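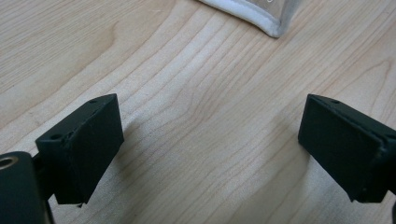
Abb. 2: Geöffnete Greiferfinger des Handgreifers über einer hellen Tischplatte aus Holz, am oberen Bildrand ein helles Objekt mit gepolstertem Rand.

Rubrik: Robotik & Automation / Produkterprobung

3.2 Handgreifer und Aufnahmeablauf

Für die Erprobung stand das Paket der Firma Drelier zur Verfügung, bestehend aus dem Handgreifer Candar, der Auswertungssoftware und einem Wartungsvertrag. Laut Lieferschein kostet ein Satz Ersatzfinger 245 Euro. Die Finger sind als kantige Blöcke mit flacher Greiffläche ausgeführt und tragen an der Oberseite kleine runde Bohrungen. Unterhalb des linken Fingers schließt eine zylindrische Halterung mit messingfarbenem Ring an.

Die Aufnahmen entstanden im Juni am Standort Wimisar. Manuela Negri und Edem Osei führten den Greifer abwechselnd, jeweils höchstens 20 Minuten am Stück. Insgesamt liegen 798 Durchgänge vor. Jeder Durchgang beginnt mit geöffneten Fingern über der freien Tischfläche — die Software benötigt diese Stellung als Bezug für die Öffnungsweite.

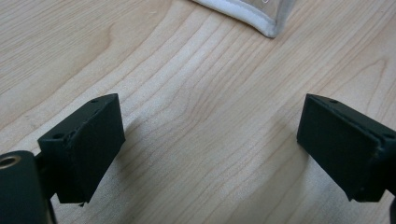
Die Kalibrierung dauerte nach Anleitung fast zwei Minuten und musste nach jedem Fingerwechsel wiederholt werden. Schnyder und Mittal bemängeln in ihrem Protokoll, dass die Software einen Abbruch nur als Zahlencode meldet. Die Handhabung selbst bewerteten beide als gut, das Gewicht bei längeren Reihen als grenzwertig. An den Unterkanten der Finger sind kleine Unregelmäßigkeiten vorhanden — auf die Greiffläche bezogen wurden sie nicht als Mangel gewertet. Ein Vergleich mit dem Vorgängermodell war nicht Teil des Auftrags. Die Ergebnisse zur Wiederholgenauigkeit folgen in Abschnitt 3.3.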